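4.2 Rules for resetting and recording the table tasks 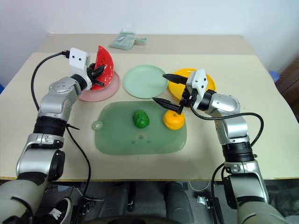
Figure 3. Two-arm plate task. The left gripper holds the red slice over the pink plate; the right gripper is open above the orange fruit on the cutting board.

The rules in this section were written after the first round of collection at the Grerkelden site, where operators had been free to set up the table as they liked. Many of those recordings could not be compared with one another. Plates were stacked in some and spread out in others, and operators disagreed on when an episode was over. The Oyelaran rule set, used for all data reported from here on, has 11 rules. We discuss the ones that changed the most between drafts.

Start state. Every episode begins with both grippers open and clear of the table. The plates stand in a row at the back of the work area and the food items are on the cutting board. Items may touch the board at any point and in any orientation, but they may not lean on each other. We do not use tape marks for the plates. An early draft called for them, and policies trained on that data did poorly once the marks were taken away.

One item per arm. Each arm may hold one item at a time. Both arms may work at once, as in Figure 3, where the left arm has its item over a plate while the right is still above the board. The arms may not cross. If an item lies on the wrong side for the arm that should take it, the operator ends the episode and resets.

Release height. An item must be lowered until it is just above the plate before the fingers open. Dropping from higher up is logged as a fault even when the item stays on the plate. Flat-sided items such as the slice are the hardest to judge, and two reviewers score them separately.

People near the robot. A second person may stand behind the robot during recording but must keep both hands out of the reach of the arms. The stop button stays with the operator. If anyone reaches over the table, the arms are stopped first and the episode is discarded.

Faults and retries. A missed grasp may be retried once without ending the episode. The retry is kept in the recording and tagged in Dotorell, our logging tool. Trimming it out by hand is not allowed.

Under these rules we recorded 1,592 episodes. From these we drew 1,000 for training, all reviewed in full. The rest were held back for the checks described in Section 5. The same rules were later used without changes at Elulgate, on a table of a different height.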